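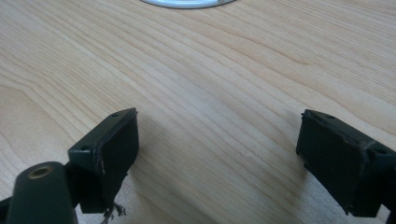 Pale wood and a great deal of grain.

Woke before the alarm, which I put down to nerves, although why a grown woman should be nervous about collecting a ring I couldn't tell you. I had my porridge, I watered the geranium, I changed my blouse (the green one catches on everything), and I was still at the bus stop a good while before I needed to be. It was cold for March, and I'd left my gloves at home on purpose because I wanted my hands ready. Silly, but there we are.

I ought to put down how this all started, as I've been hopeless at keeping the diary up through the winter. Mum's engagement ring has been in the little drawer of my dressing table ever since she went, and I never wore it. It was so thin at the back you could practically bend it with your thumb, and one of the claws had lifted and would snag on a cardigan. Two small sapphires with a diamond between them, and a shoulder worn quite flat on one side from all those years of rubbing against her wedding band. I'd take it out and look at it and put it back. Then at Christmas my niece asked where it had gone, and I felt so ashamed of that drawer that I started asking people the very same week.

The first place I tried was Vurketti, in the precinct, all glass and black carpet. The young man was perfectly polite but he kept steering me towards having the stones put in something modern, and the price he wrote down on a card was £1,569. I said I'd think about it and went and sat in the bakery with a teacake. It wasn't only the money, though it was certainly partly the money. He'd called it "the old mount" and said they would take it in as scrap, and I could feel my chin going.

So then I went to Vesero, up the stairs over the key cutter's, and that was where I met Ikhsan Lau. He didn't say anything for ages. He put his loupe to his eye and turned the ring over and over under the lamp, and at last he said, "Somebody did a lot of washing-up in this," and I laughed out loud because she did, she never once took it off. He said the shank was 9 carat and the top part was something better, which was news to me, and that he could put a new half shank on and keep everything above it just as it was, flat shoulder and all. He'd re-tip the claws while he had it on the bench. I'd been told by Vurketti that this couldn't sensibly be done! I left it with him there and then, and fretted the whole way home about having left it.

That was 12 weeks ago. He'd warned me it would be slow as he does it all himself, and then he had the flu, and then the gold he'd ordered came in the wrong thickness. He rang me each time to explain, which I thought was very decent.

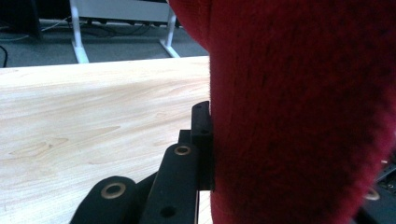

Red, and ever so fuzzy.

Well, I went up those stairs this morning with my heart thumping. He had it waiting in a twist of tissue, no fancy box, and he put it down on the counter and went off to find his receipt book, I think so that I could have a moment. And oh, it's lovely. It's hers. I was so afraid it would come back looking like somebody else's. The new gold is a touch pinker than the old if you tilt it to the light, and he said that would calm down with wearing. The sapphires are much bluer than I remembered. Years of soap behind them, according to him, and I said I'd rather not know.

It goes on my right hand, third finger, and it's a shade loose when I'm cold. He offered to take it down a little but I thought I'd wait for the warmer weather and see. He told me to take it off for gardening and bread dough, and to bring it back once a year so he can check the claws. I paid by card, then went back up because I'd left my umbrella, and he must think me completely scatty.

Lunch at Entili on my own, the leek soup, and I spent most of it holding the spoon in a most peculiar way so I could look at my hand. The waitress noticed and said it was pretty. I told her the entire story, poor girl, with people waiting to pay.

Must ring the insurance about adding it to the policy. I did try this afternoon but Levomus had me listening to their music for so long that the tea went cold and I gave up. They'll want it in writing what it's worth, and I forgot to ask him for that. So I'll be up the stairs a third time.

Rang my niece after supper. She wants to try it on at Easter.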